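About the Brorside School of Household Arts

The Brorside School of Household Arts teaches the daily work of a home kitchen to adults who have had little chance to learn it. The school occupies the ground floor of the former Myklebust dry goods building in Wimden and offers instruction in plain cooking, table service, food storage, and the care of cookware.

The school was established 17 years ago by its present director, Melina Lambrakis, following a long career in hospital food service. Enrollment in the first term was limited to the seats at one table. Since that time, 3,861 students have completed at least one full course. Many are recently widowed or newly living alone, and a growing number are young adults leaving their family home for the first time.

Our Approach

Instruction begins with the work surface. Students are taught to cover the table, set out only the pieces required for the task, and return each piece to its shelf before taking another. Early lessons make use of very few items, typically a single plate and a single pan with its lid. Students practice lifting and replacing the lid, moving food from pan to plate, and carrying both across the room. Heat is introduced in the second week, after the instructor has signed the student's practice card.
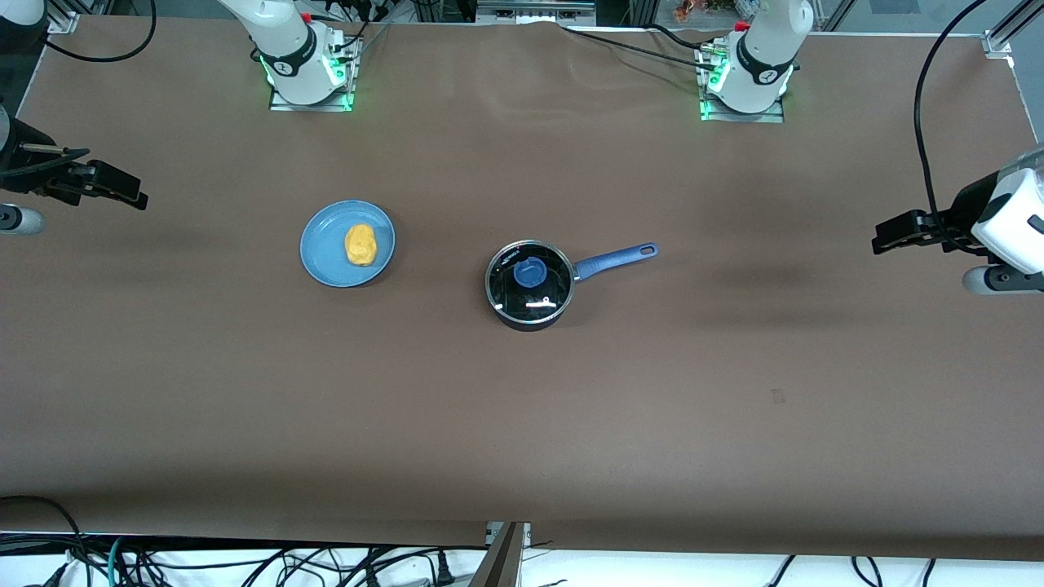 Plate and lidded saucepan on a paper-covered work table.

Tables are covered with paper for most lessons. At the close of the session the paper is taken up and the table beneath is wiped down and inspected. The same procedure is followed in all courses, including the advanced course in preserving.

Courses and Facilities

The Foundation Course meets in the morning and runs for one term. The Evening Course covers the same material at a slower pace. A short course in pan and lid care is given each March and is open to former students without charge.

The school maintains a lending collection of 2,000 pieces of cookware and tableware, the greater part of it received through the Wakance bequest. Enrolled students may borrow up to 2 pieces at a time for practice at home. Items must be returned clean and dry, with lids kept together with the pans to which they belong. Chipped plates are withdrawn from use.

Admission

Applications are accepted throughout the year. No previous experience is required, and there is no entrance test. Applicants who need a lower table, a seated work position, or lighter cookware should note this on the application form so that a place can be prepared before the first session. Fees are set by the term and may be paid in installments.

Visitors are received by appointment through the school office, on the Wimden side of the building.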